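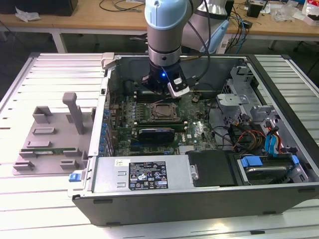

The joy of an old tower

Lay a desktop computer on its side, take the panel off, and you have one of the best free afternoons a curious person can spend. I've been doing it for 18 years and I still get a small thrill when the side comes away and there's the whole lot laid out like a town seen from a hill - the green board in the middle, the long silver box of the power supply along the bottom, the wires crowding in from the right in red, yellow, orange, black and blue.

We throw these machines away in enormous numbers. They sit under desks in offices and spare rooms, and one day somebody decides they're slow, and out they go. But slow is often curable, and even when it isn't, nearly everything inside can be taken out, tested and used again. A tower is the last computer most of us will ever own that was built to be opened. A thin laptop hides its parts under glue and tiny screws. A tower practically holds the door for you!

Assunta Galli taught me most of what I know about them. She has run the Clekent repair bench since before I started going, and every August she gives over the long table to old desktops and invites anyone who fancies it to come and learn. She starts at ten in the morning and she's strict about tea (not on the bench, ever) and relaxed about everything else. Last summer we opened 14 towers between us and I came home with black fingernails and a very silly grin.

Reading the map

The first thing Assunta makes beginners do is look. No screwdriver, hands in laps, a good few minutes of just working out what's what. It feels a bit like being back at school, and then it suddenly starts to make sense.

The motherboard is the big flat sheet that everything else plugs into. Many are dark green, the colour I still think a circuit board ought to be, though you'll meet blue ones and black ones and, in one machine I was given by a cousin, a fairly alarming orange. Near the middle is the socket where the processor lives, with a metal frame to clamp it down. Usually you can't see it at all, as there's a cooler sitting on top, but with the cooler gone the square lid of the chip is right there, looking much too plain for something that does all the thinking.

Close to the socket are the memory slots, a little row of long thin channels. Then the graphics card, if there is one, a slab with its own shroud lying straight across the board. In a case on its side it looks like a lid somebody has left on the wrong pan. Down by the rear edge are the expansion slot openings, where cards poke their connectors out of the back of the machine.

And then there are the small things, which are my favourites. Capacitors with coloured tops, lined up like a box of pegs. Barcode stickers. The regulatory label on the power supply, crammed with white print and those odd little certification symbols that I have never once managed to learn. I could read labels all day. You find out where a part was made, what it was rated for, sometimes when it was tested, and now and again there's a set of initials in felt pen from whoever checked it.

Follow the colours

Somebody, years ago, had the kind thought of making the bits you're meant to touch a different colour from the bits you're not. On a lot of office towers it's blue. Blue tabs, blue latches, a bright blue handle on the carrier that holds the hard drive. Once you've noticed it you can find your way around a machine you've never met before.

The drive carrier is the one I give to nervous beginners. You unplug the two cables at the back of the drive, take hold of the handle, and out it comes on its little sledge. I have seen grown adults gasp. My neighbour's lad, who'd told me firmly that he wasn't interested in computers, put the same drive in and out seven times and then asked what the next bit was.

The power cables have a code too. In the sort of desktop supply you'll mostly come across, black is ground, yellow is the twelve-volt line, red is five and orange is three point three. You don't need to know that to swap a drive, but I like knowing it, in the same way I like knowing the names of the birds in the garden.

What comes out, and in what order

Unplug the machine from the wall before anything else, hold the power button down for a few seconds, then touch bare metal on the case. Assunta says this aloud every single time, including when she's on her own.

After that we generally begin with the drive, then the graphics card. The card is held by a screw or a bracket at the back and a small catch at the end of its slot, and it's the catch that everyone forgets. If a card won't lift, it's the catch. Don't pull harder! Find it, press it, and the card comes up with hardly any effort.

Memory next. There's a clip at one end or both, and the stick pops up by itself when you press it. Hold it by the edges and put it straight into an anti-static bag - we use the Stitex ones, which reseal, and I write on them with a fat marker before I do anything else. A bag with no writing on it is a bag you'll be opening again in a month, wondering.

The processor I leave until last, and in plenty of machines I leave it alone altogether. The frame lifts with a lever and a bit of a creak that never gets any nicer. If the chip is coming out, it goes straight into a proper tray, and the socket gets covered. Those contacts are tiny, and a bent one will spoil your evening.

The power supply comes out whole and stays whole. It's a sealed box and it can hold a nasty charge long after the plug is out, so whatever else you take to bits, don't open that. A good one can go straight into another build after testing. A doubtful one goes to the recycling centre with the rest of the metal.

A bench worth standing at

You can do all this on the kitchen table, and I did for years, chasing screws under the fridge. A proper surface makes it far more pleasant. I'm fond of a pale one, since a dropped black screw shows up at once, and it should be high enough that you're not folded double over the case. My own is a second-hand Zustier workbench with a shelf underneath, bought for less than a decent pair of shoes, and I'd be sorry to lose it.

Light matters more than tools. Towers are deep, and the memory slots always seem to end up in the shade of something, so have a lamp you can move. As for the tools themselves, one good crosshead screwdriver with a magnetic tip will do most of the work. I have an Abbasi with a chewed yellow handle that I've lent out over 10 times and, to my great relief, always got back. Add a soft brush for the dust, a muffin tin for the screws, and a pair of blunt tweezers.

Take photographs as you go, too. The front panel connectors, those little single plugs for the power button and the lights, look the same as each other, and the printing beside them was clearly meant for ants. A quick snap on the phone before you pull them off saves a long squint later.

Second lives

The drive from one of last summer's towers is now in a box by my television, holding the family photographs. Two sticks of memory went into my sister's machine, which had been wheezing along on half what it needed, and she rang me that night to say it had opened her email before she'd sat down. A graphics card went to a teenager down the road who is building his first computer out of parts from four different ones, none of which match, and it looks magnificent.

The cases go last, stripped and brushed out. I keep the nicest drive handles in a jar. I've no plan for them at all, though Assunta has been eyeing up the blue ones for her shed door.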